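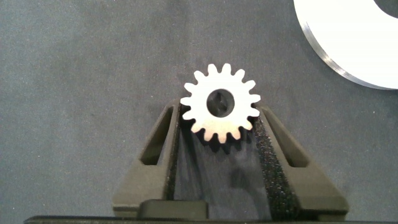
Bimulham council procurement referral
Posted by Sheyla Puma, Apr 21, 2020

The integrity commissioner has sent the Bimulham pump station contract back to the prosecutor, this time with the former works director named alongside the supplier, Dotine. The charge sheet is 320 pages and I've read the first two parts. Most of it concerns replacement parts billed as machined steel. One line item is a plain spur gear, the flat sort with a round hole through the middle and teeth all the way round, invoiced at over 100 times the catalogue price. The rest is consulting fees. First appearance is in May.

ratepayer_ung
Was the earlier file withdrawn or dismissed? Those are different things and the local paper used both words.

Sheyla Puma
Withdrawn. The Crown said it wanted to add a party.

k_bach
I don't agree that the parts are the main issue. Small items get marked up all the time on rush orders. The consulting fees went to Rukska, and Rukska had no staff at the time. That's where the case is, if there is one.

millrace
Marked up, yes. Not by that much. I did purchasing for a township for years and any clerk would have sent that invoice back.

k_bach
Unless the director signed it himself, and he was allowed to under the old bylaw. Bad policy isn't an offence.

millrace
It is if he was getting something for it.

k_bach
Which they have to prove. I haven't seen that in the file — have you?

Sheyla Puma
There's a schedule of cheques at the back, partly blacked out. I'm not going to guess at the names.

ratepayer_ung
Does anyone know if the hearing is open to the public?

Kiều Bạch
(same person as k_bach, new login) Open, but by phone for now. You have to ask the registry for the number. I called and they want the request in writing.

ratepayer_ung
Thanks. Will send one tonight.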